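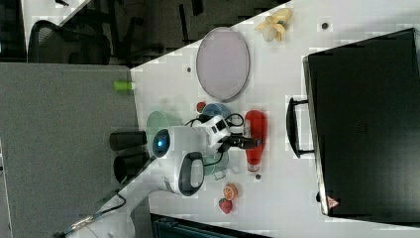 Chapter 5
Comparing Grippers on Everyday Objects

A gripper that does well on steel blocks may do poorly on a squeeze bottle. Kitchen items are a common test set for this reason. They differ in shape, stiffness and surface, and most labs can buy them down the street. In this chapter you will learn how to set up a fair comparison between two grippers mounted on the same arm, and how to report the results so that another group can repeat them.

We follow one comparison throughout. Onyekachi Uzor and her colleagues at Elluven tested two parallel-jaw grippers, the Gesico and the Vikach, over 1316 grasp attempts in August. The arm, the controller settings and the camera positions were kept the same for both. Only the gripper and its mounting plate were changed.

5.1 Choosing the objects

A useful set includes items that are hard in different ways. A wide, shallow plate has a rim that sits close to the table, so the fingertips have very little room to get under it. A bowl can be grasped by its wall, but it tips if the grip is off centre. Small play food is light and rolls or slides when touched -- a strawberry is a good test of how evenly the two jaws close.

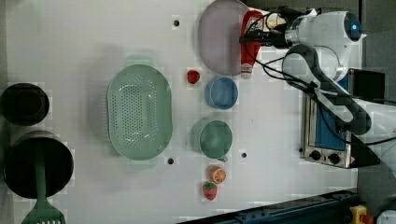
Objects may also be placed on top of one another. A bottle lying on a plate is a different task from the same bottle lying on the table, and the two should be scored separately. Elluven recorded 41 layouts and ran each gripper through all of them, using a scoring sheet based on the Oyewole scale. The scale has 3 grades: held, held with slip, and dropped or missed.

Before reading on, write down which grade you would give a grasp that lifts a bowl but lets it turn in the jaws. We return to this case in Section 5.4.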